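Bench notebook, packing table
December 19, 2018

Spent the first part of the day with the Sesico handling guideline open beside the table, trying to work out which of its clauses mean anything once you have real groceries in front of you. My view going in was that most of it was written by people with a box of wooden blocks. My view hasn't moved much.

Clause 3 says every item must be "presented in a repeatable pose with its identifying label unobstructed." Fine for a carton. For a bag of spaghetti, the wrapper glares, the print runs off at an angle, and whatever was legible from one side is mush from the other. I'd like to see the guideline's authors define unobstructed for clear film.

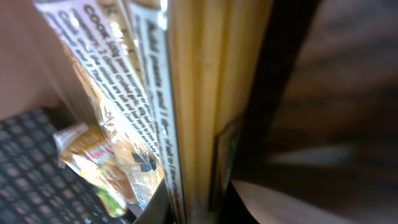
Wrist view, pasta close up. "COOK" is readable, the small print isn't.

If a label check is going to be a pass/fail gate, then the standard has to say which camera, at what distance, and under what light. It says none of those. Boltness have a one-page checklist that at least asks you to write the light down, and I'd sooner follow that.

Next gripe: force. The guideline gives one closing limit for "flexible containers" and stops there. A squeeze tube and a foil pouch are both flexible containers. They don't behave the same way and I don't believe one number covers them. The September log has 1,326 grasp attempts in it and we never split tubes from pouches, so we can't even argue the point properly. That's our own fault and should be fixed before anyone writes to Sesico to complain.

Also on my list is the keep-clear rule. Ours says hands and heads stay outside the reach of the arm while the gripper is holding something. Everyone signs it. I'd bet my lunch that everyone has also leaned in to sort a cable at some point, me included. A rule with no marked line on the floor is a wish. Tape is cheap. Cables and bags off the floor near the table should go in the same rule, because right now it only covers people.

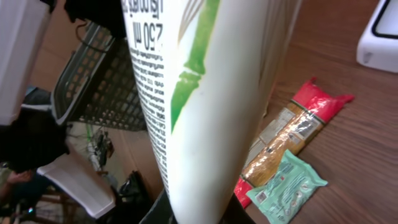
What I'd keep and what I'd bin

Keep: one written start layout per run, agreed before the arm is enabled. Boring but it works, and it's the only part of the guideline that has ever saved me time.

Keep: stop button tested at the start of each shift by whoever is running, initials in the book. Initials, please, and no ticks. I can't chase a tick.

Bin: the "minimum 4,000 cycles before any claim of reliability" line. Cycles of what? The same pouch over and over gets creased and soft, and by the end you're testing a different object. Give me fewer cycles and a rule for when to swap the item out.

Bin, or at least rewrite: the spacing rule. It wants a clear gap between neighbouring items wide enough for an open finger on each side. Sensible for a demo. People don't put their shopping down like that, and if we only ever test with tidy gaps we'll be surprised by the first untidy table. I'd allow items nearly touching, and make the operator record it. 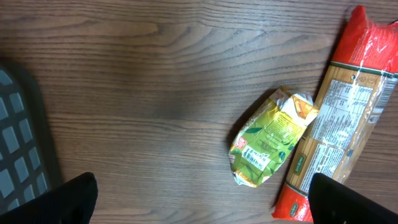 Does a crumpled pouch have to be flattened before each run?
Only if the written layout calls for it. Otherwise leave it as it is and note its condition, so the next person knows what the gripper was up against.

Had a read of the Busent procedure over lunch too. It has 41 numbered steps, and I counted because I couldn't believe it. Half of them are there to protect the document. Step one is to confirm you've read the procedure. There is a decent bit buried near the end about cable slack: move the arm through its full reach, unpowered gripper, and watch the cable at every joint before you load anything. I've copied that into our start sheet. The rest can stay in its binder.

The Delić note is shorter and I trust it more, mostly for the part on overhead views. It says to save one picture of the whole table from above at the start and another at the end, arm parked the same way in both, and to settle any dispute from those two. We've been relying on the wrist camera for this,

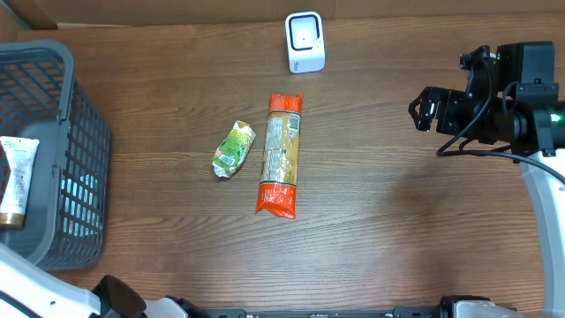
and the wrist camera only ever tells you about the thing it's pointed at. If something has shifted at the far side of the table you'll miss it, then spend an hour blaming the planner. So, start and end pictures from now on. I'm not convinced the parked arm matters as much as they claim, but it costs nothing to try for a few weeks.

To do:
Split tubes and pouches in the log sheet.
Floor tape, colour that shows up on light brown.
Ask Sesico what they mean by unobstructed. Expect no answer.
Add a "swap item" column, criteria still to be argued over.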